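Asunto: Re: [papel-y-cajas] Guardar folletos sin que se doblen
De: Lacey Blackburn
Para: la lista

Hola a todos:

Perdonad el retraso, Kadir, leí tu mensaje en agosto desde el móvil y me prometí contestar con calma, y mira. Lo copio para quien no lo tenga a mano:

> Kadir Tuncer escribió:
> Tengo 243 folletos de la imprenta Değirmenci, casi todos grapados,
> muy finos, y no sé si guardarlos de pie o tumbados. De pie se me
> vencen todos hacia el mismo lado y a los pocos meses tienen la
> forma de un plátano. Tumbados ocupan media habitación. ¿Alguien
> ha encontrado un punto medio? Y otra cosa: ¿forráis las cajas por
> dentro o es manía mía?
> Kadir

Pues no es manía tuya, o por lo menos la compartimos. Yo voy por el folleto 178 de los míos y he cambiado de sistema dos veces, así que te cuento dónde estoy ahora. De pie, sí, pero en cajas blancas rígidas y con grupos apretaditos, sin dejarles sitio para tumbarse. El truco (si se le puede llamar truco) es pasarlos de uno en uno y mirar el lomo antes de meterlos: si ya viene abierto, ese va tumbado y punto, no hay caja que lo salve.

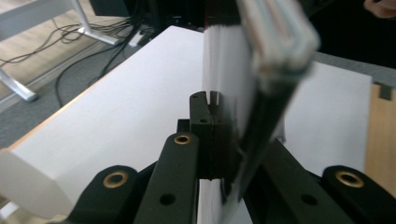
Un folleto fino, al lado de la caja blanca.

Lo de revisar el lomo lo aprendí de Zinash Habte, que escribió hace tiempo en esta misma lista un mensaje larguísimo sobre grapas y óxido. Buscadlo en el archivo, ¡merece la pena! Ella apartaba todo lo que tuviera la grapa marrón. Yo soy menos estricta y solo aparto lo que mancha el papel, que en mi caso fueron 39, bastantes más de los que esperaba.

Antes de empezar despejo la mesa entera. Ya sé que suena a consejo de abuela, pero con papel tan fino cualquier miga o cualquier clip olvidado deja marca en cuanto apoyas un montón encima. 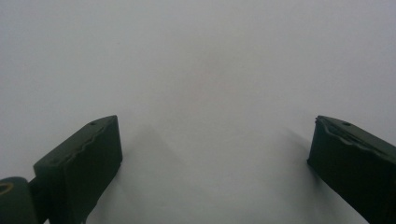 También os digo que no hace falta una mesa enorme. Con que quepan la caja abierta, una hoja blanca grande y un montón pequeño, sobra. Yo saco los folletos de cinco en cinco, los miro por las dos caras, los cuadro contra la mesa con la palma y adentro. Cuando intento ir más deprisa acabo con alguno metido al revés y luego me paso la tarde buscándolo.

¿Forrar por dentro? Mis dos primeras cajas, las Kikus, las forré con papel sin ácido y quedaron preciosas, pero pierdes unos milímetros y los folletos grandes entran rozando. Las siguientes fueron las Dririmance, algo más anchas, y ahí el forro entra sin problema. Lo pego solo por el fondo y dejo los laterales sueltos, así se cambia sin destrozar nada.

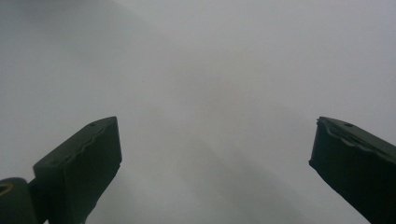
Kiros Belay me preguntaba en privado por las etiquetas y contesto por aquí, que seguro que le sirve a más gente: lápiz blando, en una tira de papel que asome por arriba, nunca adhesivo. Pongo el año y la primera palabra del título. Si no hay año, una raya y ya lo averiguaré (tengo muchas rayas).

Y luego está todo lo que no es papel. Al ordenar siempre aparecen cosas que han ido a parar al mismo estante vaya usted a saber por qué, y mi norma es que nada duro ni brillante comparte caja con los folletos, por mucho hueco que quede.

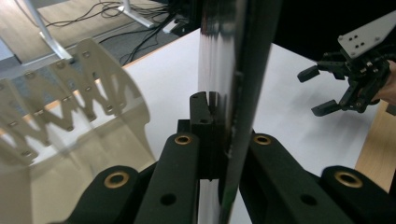
Alto, estrecho y brillante como un espejo: aparte de los folletos.

Kadir, si te decides por ponerlos de pie, prueba primero con una sola caja y déjala un par de meses antes de comprar más. Y si alguien ha usado los separadores Sterkero, que cuente qué tal, porque Lakmal Mondal los recomendaba y a mí me parecen un poco gruesos para cosas tan finas.

Un abrazo,
Lacey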